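Notebook, textile bench
7 October 2021
Shrinkage and twist, beige trouser cloth, Ralgate lot

Continuing from the August entries. The question is still whether the Ralgate lot can be cut without a pre-wash, or whether the whole lot goes back to Zoltico for relaxing before it reaches the cutting table. August gave a warp shrinkage that looked acceptable and a weft figure that did not repeat. I no longer trust the August weft figure. The marks were drawn too close to the selvage and the pieces were measured on the steel table without time to condition.

Setup today

Test pieces cut from inside the roll, clear of both selvages and clear of the first turn, which had a hard crease from shipping. Reference marks made with laundry pen, then gone over with a single stitch of polyester thread at each end, as the pen alone faded in August. Pieces left flat overnight in the conditioning room before the first measurement. Edges overlocked. An unfinished edge frays into the measuring zone and drags the marks with it.

Washer is the front loader on the left. Load made up to standard weight with ballast cloth. Drum counter read 3295 at the start. The counter matters because the door seal is scheduled by cycles and the last seal change was logged at 2670. No leak seen at the seal. Mention it at the next service anyway.

Between steps the cloth is left in a heap, no folding and no smoothing by hand. Smoothing puts tension back in and the weft recovers some length that it would not recover in a garment.

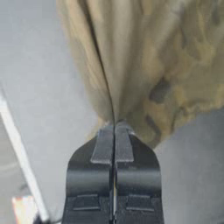 Does the order of measuring warp and weft affect the result?
It can, if the piece is handled between the two. Measure the weft first, as it is the less stable direction in this cloth, then turn the rule and take the warp without lifting the piece off the table.

Washing and drying

Two pieces line dried, two pieces tumbled on low. Detergent without softener. Softener lowers the friction between yarns and makes the twist look better than it is. The tumbled pieces were taken out as soon as the drum stopped. In August one was forgotten in the drum and set with a sharp fold across a reference mark, and that reading should be struck from the table.

Results so far

Warp: line dried and tumbled pieces agree to within the error of the rule. No change to the August conclusion.

Weft: tumbled pieces shrank more than line dried, in the direction expected. The spread between pieces is smaller than in August. Most of the earlier scatter was probably handling.

Twist: the right-angle corners have moved in all 4 pieces, always the same way, following the twill line. On a straight leg this would bring the side seam forward at the hem. Zorkimura accepted a similar amount on the drill weave, but that was for aprons, where no seam runs the full length.

Feel after drying is dry and slightly papery. Probably leftover size. The rinse water from the first cycle was cloudy and from the second was clear, which fits.

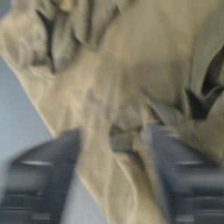 To do

Repeat the weft measurement after a second conditioning period. Use the Diệp rule with the fine divisions; the zero end of the old one is worn.

Ask Zoltico whether the lot was compacted after dyeing. The paperwork gives the finish as "standard" and nothing more.

Cut one leg panel on grain and one offset against the twist, sew both, wash both, hang them by the waist edge and compare at the hem.

Hold the rest of the lot. No cutting until the panel test is written up in this book.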